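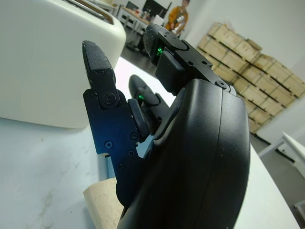

The Last Ferry to Brerkau

In April the ferry to Brerkau carries mostly bread, mail and schoolchildren. The crossing takes 8 minutes, and for the 360 people who live on the island it is the only road. Now the regional council wants to build a bridge.

I took the morning boat on a Friday. At the bakery on the Ojeda pier, opinions were divided. The older customers fear the cars. The younger ones want to come home after the cinema in Tellness, for the last boat leaves before the film is finished.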